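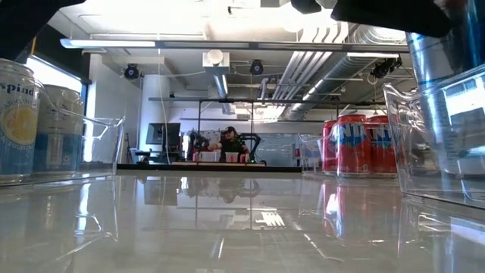

Clear bins let stock be sorted by color and checked from the side.

Drink storage is usually the last part of a kitchen to be organized. Cans arrive in cardboard, the cardboard tears, and the contents spread across a shelf. The Ullholm bin, a clear open-top container from Kosano, is meant to replace the carton. We used a set of them in a shared office kitchen through April.

Clear plastic has one practical advantage over wire or fabric: a can's color reads through the wall. Red soda and pale blue sparkling water can be told apart from across a counter, although the lettering distorts near the corners, where the plastic bends the light. Labels were dropped after the first week.

Sorting works best with one product per bin. Mixed bins filled quickly and emptied unevenly, leaving single cans at the back. A standard can stands upright without support, but a nearly empty bin lets it slide when the bin is pulled forward. A strip of thin shelf liner stops this.

Flared rims make a bin easier to lift and cost some width. On our shelf, 30 inches across, the lost space was enough to rule out one more bin. Straight-sided designs such as the Sikora pack tighter but are harder to grip with wet hands.

Cleaning is simple. Warm water and dish soap remove dried soda; abrasive pads leave a haze that does not come out. The maker rates the base for up to 50 pounds, well beyond any load of cans that fits inside.

Glossy counters need some care. Grit under a bin will mark a polished surface, so wipe both before setting one down — felt pads also work, but they hold spills. For a kitchen that goes through 100 cans a month, 8 bins covered our range, with the overflow kept in its cartons on the floor of the pantry.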